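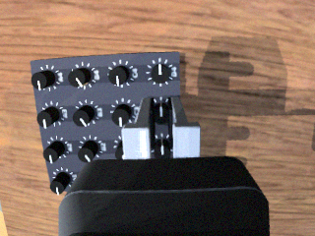 Knob panel from the wrist, most of the bottom row behind the hand

From: Hamisi Chege
To: noltura-users
Date: 03/02/2022
Subject: Re: [noltura-users] grid fit jumps when the gripper gets close

Hi Leobardo, hi all,

Sorry for the slow answer, I wanted to have a proper poke at this before opening my mouth. I've left your message in whole because a few people wrote to me off list asking what the thread was about, and the archive search is being its usual self.

Leobardo Tapia wrote:
> Hello everyone,
>
> I'm using the grid fitter in Noltura with Millet doing the
> planning, all of it in Tosico for now, no hardware. From far away
> the fit is lovely. Once the gripper comes down over the part, the
> fitted grid slides sideways by one whole cell and Millet replans
> to the wrong cell, quite happily, with a good score. Then the arm
> backs off a bit, the fit goes back to where it was, and Millet
> replans again. It can go on like that until the timeout.
>
> I ran 133 approaches overnight and 58 of them did the slide at
> least once. I have tried:
>
> - raising the outlier threshold (slides less, but the first fit
> takes forever)
> - lowering the approach speed (no change at all)
> - masking the fingers with the self filter (a bit better on some,
> worse on others??)
>
> Is the fitter meant to be running during the approach in the
> first place? The docs say "continuous" but the tutorial seems to
> switch it off. I can send logs. I'd rather not write my own
> tracker if I can help it.
>
> Leobardo

So, short version: yes it's a bug, or at any rate a very bad default, and no, please don't write your own tracker!

The long version. The grid fitter has no idea what a knob or a socket is. It finds a bunch of round things, works out the spacing between them, and then slides a template over the lot until it gets the best match. With everything in view there's one good answer. When a chunk of the grid goes missing, there can be several answers that are nearly as good, and they're all one cell apart, which is exactly the slide you're getting. It's the same trouble you have with wallpaper when you can't see the edge of the roll.

The panel at the top of this message is a really nasty case and I've been using it as my punching bag. The rows of black knobs are nice and regular, the pointers are clear, each has its little ring of white ticks, so you'd think it was easy. But with the wrist where it is, one knob in the third row is a mere sliver behind the left finger, the ones in the column between the fingers are seen through a dark gap, and the bottom row is down to a single knob at the left. Feed that to the fitter cold and it'll say with a straight face that the panel has three rows. It drops the lonely bottom knob as an outlier, which also answers your question about the threshold. Raise it and you keep that knob, but you also keep every speck of rubbish on the first pass, hence the "forever".

The pointers gave me a second headache, by the way. I had the reader taking an angle off any knob with more than a blob of white on it, and between the fingers it was now and then picking up a tick mark and calling it a pointer. I've made it refuse to answer if it can't see the whole tick ring. You get "unknown" back and the last good angle is kept with its age. Some of you will hate this. If you want the old guessing back there's a switch, read_partial, off by default.

On the self filter: you weren't imagining it. The mask grows outwards from the finger mesh and eats the round things beside the fingers too. On a roomy grid that's harmless. On a tight one you lose the neighbours on both sides, and those are the very ones which would have pinned the fit down. The padding was 3 pixels more than it needed to be on each side, left over from when the finger meshes were much rougher. It's trimmed in the branch.

Next bit is about the tray, which I know is closer to what Leobardo is doing.

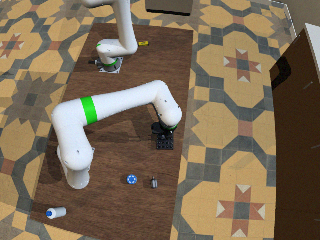 Hamisi Chege
Grid fitter maintainer, Noltura

I moved over to the two-arm table for this part, with only the nearer arm doing the approach. The far arm is there in the planning world and Millet has to keep clear of it, but it isn't asked to do anything clever.

What I like about the tray for testing is that the outside camera and the hand argue with each other. From up here the near rows of cups are plain to see and the far part of the tray is under the gripper. And look how little contrast there is: black gripper, black tray, and the shadow of the long link lying on the wood right up beside it. My edge finder kept wanting to take the shadow edge as the left side of the tray. That gave me a tray that was too wide, so the template had room to slide, and off it went. So if your slides all go towards the shadow side, Leobardo, I'd bet a packet of biscuits it's this.

Now, should the fitter be running during the approach? The docs and the tutorial disagree because two people wrote them (one of them was me, the wrong one). Here's what I think it ought to do, and what the branch does now:

Far away, fit freely, as before. Take as long as you like and throw away what you want.

Once Millet says it has started the final approach, hold the cell numbering. The fit may still nudge the pose, so if the tray really has been knocked you'll follow it, but it can't renumber the cells. A nudge bigger than half a cell is not applied at all. It raises a "lost" flag, and Millet stops and backs off.

When the gripper has backed off far enough that the whole grid ought to be in view again, let go and fit freely.

Half a cell is just the obvious number, I've done nothing fancy to arrive at it. If the true shift is more than that, you can't tell it from a slide the other way, and I'd much sooner stop than carry on with a good score and a wrong cell. Your "quite happily, with a good score" made me wince, because the score was the other half of the problem. It was worked out over the visible cells only. Hide most of the grid and match what's left, and you get a wonderful score! It's now worked out over all the cells that should be there, with hidden ones counting as neither good nor bad, and the message carries the hidden share separately so that Millet can be picky about it.

Oh, and the loose bits. There's a blue poker chip, a little grey motor, a bottle on its side, and up by the far arm a yellow thing that's something like a small spirit level. They're good for catching silly mistakes. The chip is round and it's not far from the tray, so the old fitter would sometimes try to make it a cell. (I laughed, then I saw it had planned a grasp.) Candidates now have to sit at the height of the tray top before they get into the fit. If your cups are flush with the table this check will hurt you, so set min_height to zero and live with the odd chip.
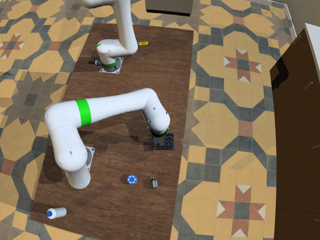 Hamisi Chege, Noltura (grid fitter)

I keep this one next to the other because the two poses are so alike, and yet the fitter has rather different things to hold on to. Here the right-hand columns of the board and its bottom edge are clear of the gripper, and it's the left and upper-left part that's covered. An exposed edge is worth more than any number of cups. With the bottom edge and the right-hand columns you have a corner to work from, and a corner leaves the template nowhere to go. So there's now an extra term in the fit for board edges, weighted by how much of each edge is seen, and the shadow doesn't get a vote unless there's also a step in depth along it. On flat wood there isn't one, so that was a pleasantly cheap fix.

What I haven't sorted out:

Depth right at the tray edge is poor in Tosico if you use the quick renderer. It smears by 2 pixels and the step gets mushy. Use the slow one for this or the edge term does next to nothing.

Square boards. If the board is square and has the same number of cups each way, and the first fit is done with part of it hidden, you can get the whole thing turned by a quarter. Holding the numbering doesn't help you there, you'll simply be holding the wrong one. For now, make sure the arm is out of the way for the first fit. A marker on one corner would do it too, but I know not everyone can go sticking things on their parts.

Millet's side of the "lost" flag is only in my copy. I've sent it over to the Irnelik folks, as they look after that part, and they say they'll look at it in March. Until then the flag is raised and Millet ignores it, so you have to watch for it yourself and call stop. There's a small script in the branch that does so, watch_lost, which is ugly but works for me.

Leobardo, could you try the branch (hold-numbering) on the same overnight set, with the same seeds if you kept them? Leave the outlier threshold where it was to begin with and put the approach speed back up, it really has nothing to do with it. Yes please to the logs, but only for the runs that still slide, and with the hidden share switched on in the log settings or I can't do much with them. If it's a huge pile, two or three of the worst will keep me busy.

And if anybody has a panel or tray where the spacing differs between rows and columns, I'd love a scene file. All of mine are the same both ways and I'm fairly sure there's something wrong lurking in the code that swaps them round.

Cheers,
Hamisi

_______________________________________________
noltura-users mailing list
To unsubscribe, send a message with "unsubscribe" in the subject line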